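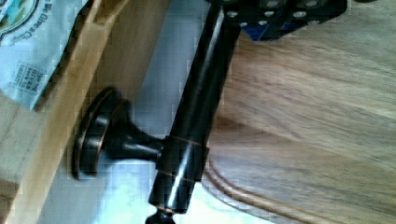

Household Electrical: Kitchen circuits

Toaster and kettle trip the same breaker, new breaker fitted
Viewed 3,572 times

olness_unit4
The building is the Kassab, a three-storey walk-up in Olness, wired in copper as far as I can tell. The panel is a Trornis with breakers for the kitchen labelled 7 and 9. Both are 15 amp. Breaker 7 trips within a minute or two if the toaster and the kettle run together. Either one alone is fine. The landlord's electrician replaced breaker 7 in September and the behaviour has not changed.

The toaster is rated 1,080 watts. The kettle plate is worn and I can't read it. The top and bottom halves of the counter outlet by the sink seem to be on different breakers, but I have only tested that with a lamp. I don't want to pay for another visit if this is a matter of where things are plugged in. 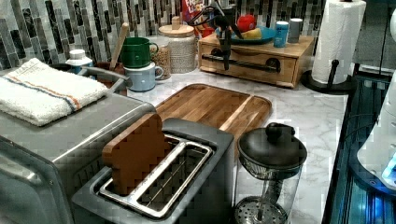 Two-slot toaster, with the toaster oven on its left.

Is there a fault to look for, or is this expected?

kemow_regular
Expected. Get a bigger breaker, 20 amp, same brand. Takes ten minutes.

splitduplex
Please do not do the above. The breaker protects the wire in the wall, and a circuit on a 15 amp breaker is most likely run in 14 gauge. A larger breaker on 14 gauge lets the cable run hotter than it is rated for. This has come up on Kemow before and the reply should be removed.

Arithmetic for your case: 15 amps at 120 volts is 1,800 watts. Your toaster takes 1,080, or 9 amps. Kettles sold here are commonly 1,500 watts, so 12.5 amps. Together that is 21.5 amps. A breaker in good order will carry that overload for a short time and then open on its thermal element, which matches the delay you describe. An instant trip would point to a short or a ground fault.

What you have at the sink sounds like a split receptacle: two hots on a tied two-pole breaker, one neutral, one half of the outlet on each leg. Check whether 7 and 9 have a common handle. If they do, put the kettle in one half and the toaster in the other. If they don't, mention that to the landlord.

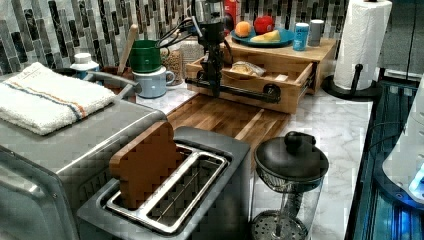 Total load is the second thing to sort out. List everything that shares a breaker, including anything in the next room, and add up the plates. Toaster ovens are usually the item people forget, and they run far longer than a toaster. Clear the top as well before it goes on; the white towel folded on yours should live somewhere else, as the housing gets hot and most manuals ask for open space above.

olness_unit4
7 and 9 do have a common handle. Kettle is now in the top half, toaster in the bottom. No trips since Wednesday. The toaster oven is on the far outlet and I haven't traced that one yet. The range hood and its lights add about 300 watts, also untraced. 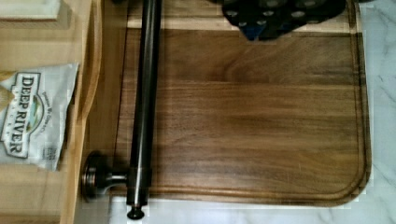
splitduplex
Trace the far outlet the same way. Turn off one pair, plug the lamp into each half in turn, and write the result inside the panel door. Do the hood at the same time. Keep cords to the back of the counter while you work, away from the sink and off any surface used for cutting. A walnut board with a juice groove like that one will hold liquid at the rim, and a plug set down there can pick it up. If the hood turns out to be on 7 or 9, its 300 watts goes in the sum for that leg.

Thread closed by original poster.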